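Cleaning a two-burner glass hob set in granite

Turn off the gas at the valve and let the burners cool. Lift off the 2 pan supports and the burner caps and soak them in hot water with dish soap for 12 minutes. Pull the control knobs straight up if your model allows it.

Measure the cleaner in a small clear cup and keep it off the stone — acidic products etch some granite sealers. Plain dish soap, well diluted, is enough for the glass.

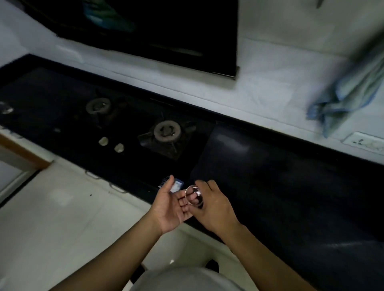
Wipe the glass from the back edge toward the knobs with a damp microfiber cloth. For baked-on spots, lay a wet cloth over them, wait, then use a plastic scraper held flat. Dry the burner ports fully before refitting the caps. A cap that sits crooked gives an uneven flame.

Rinse the granite and buff it dry.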